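Elport Two-Arm Tabletop Station

Order group: bench systems, two-arm
Supplied by: Andovholm
Page last revised: Wednesday, September 23, 2026

The Elport station is a two-arm workstation for teleoperated recording and policy playback on tabletop tasks. It is sold to labs and engineering groups that need a fixed, repeatable bench and do not want to spend a quarter building one. It ships as a table, a framing set, two arms with two-finger grippers, cameras with brackets, a host computer and the Kuster control software. A starter pack of task objects is available separately.

The station is not a production cell. It has no part feeder, no conveyor interface and no rated guarding. Customers who need those items should look at the Zetirlow line.

Arms and mounting

Both arms bolt to the far side of the table, bases on the same surface as the work. Mounting hole patterns are pre-drilled and the base-to-base distance is fixed at the factory. Do not re-space the bases on site. The calibration file delivered with the unit assumes the factory spacing, and a changed spacing will show up as a growing position error toward the front of the table.

Each base carries status lights. Green means the arm is powered and has no active fault. Amber means the arm is powered with motion disabled. Red means a fault is latched and must be cleared from the host. The lights do not tell you which arm is selected in software - check the Kuster status bar for that.

Either arm can be parked while the other runs. A parked arm holds position under power, folded back over the far edge and clear of the shared area. Single-arm tasks should always be recorded with the second arm parked. An unpowered arm can sag into camera view over a long session.

Work surface

The table has a matte brown covering, chosen to cut glare from overhead lighting. It is held on with adhesive strips at the edges and can be replaced in less than an hour. Light creasing after the first weeks of use has no effect on the arms. Creases high enough to tip a plate should be pressed flat or the covering changed. A replacement sheet is part 1084.

Keep liquids off the surface. The covering is not sealed at the front lip, where the cable run sits.

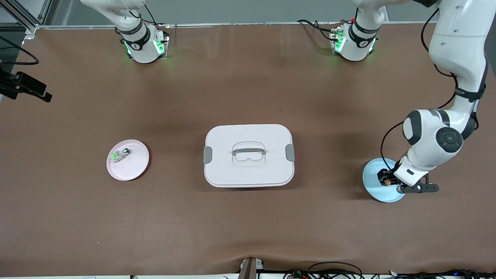 Left arm over the blue plate, right arm parked. Latched container at center.

Grippers

The standard gripper has black metal fingers on a parallel mount. Finger pads are a wear item. Two pad types are offered: a flat pad for blocks, lids and rigid parts, and a grooved pad for small or rounded items. The grooved pad is the better default for picking small objects off a plate, where the finger tips have to come down close to the rim without touching it.

Grip force is set per task in Kuster on a scale from 0 to 100. The setting is relative and is not a force reading in newtons. Start low. Thin plastic parts will mark well before the top of the scale, and the motor will warm up during long holds at high settings.

The gripper cable runs along the outside of the arm and is held by straps. Check strap position weekly. A strap that has slid toward the elbow lets the cable loop outward, and the loop will eventually catch on the joint cap. This is the most common service call we get on the station and it is not covered as a defect.

Cameras

Cameras mount to the aluminum framing on adjustable brackets. The brackets have index marks. Record the index positions in the session notes before loosening anything. Data recorded before and after an unlogged camera move should not be mixed in one training set.

Leave slack in the camera cable at the bracket end. A tight cable will pull the bracket off its mark within days.

Software

Kuster runs on the supplied host and handles arm control, synchronized recording and playback. Episodes are written one per folder, with joint positions, gripper state and all camera streams on a common clock. Export to the common open formats is included in the license. Failed episodes are kept by default and tagged by the operator at the end of the take.

Playback speed can be limited in software. We recommend leaving the limit at its default until the policy has run 27 consecutive episodes without an operator stop. That number comes from our acceptance test and has no deeper meaning, but it gives everyone the same bar.

Task pack

The optional task pack contains plates in several colors, lidded containers with latch clips, and an assortment of small objects for sorting, transfer and packing tasks. Colors may vary from batch to batch. If your work depends on an exact plate color, order all plates at one time and state this on the order form.

Latch clips are the hardest item in the pack for a two-finger gripper. Expect to spend more recording time on opening and closing a container than on any plate-to-plate transfer. Several customers start with the container closed and in place as a fixed obstacle, then add the lid steps later.

Site requirements

- Level floor, with clear access to the front and one short side of the table
- Two grounded outlets on separate circuits
- Wired network connection for the host
- Even room lighting, no direct sun on the table
- Emergency stop within reach of the operator's seat

Installation takes one day with two people. The customer provides a lifting aid for the table. On-site calibration is included in the purchase price. Repeat calibration is charged at the daily rate.

Service interval

Inspect joints, pads and straps every 500 operating hours. The host logs the hours per arm, so a station used mainly for single-arm work will come due on one side first. Service both arms at the same visit anyway - the travel cost is the larger part of the bill.

Ordering

Lead time is quoted with each order. Stations ordered with the task pack ship as one consignment. The next price revision takes effect in January, and quotations issued before then are honored to their stated expiry. For configuration questions, including left-handed operator layouts and third-party grippers, contact Gaetano Messina in bench systems.

Related items
Elport single-arm station
Grooved finger pads, set of four
Replacement table covering, part 1084
Camera bracket with index marks
Kuster additional seat license
Zetirlow guarded cell

Contact bench systems | © 2026 Andovholm. All rights reserved. | Back to top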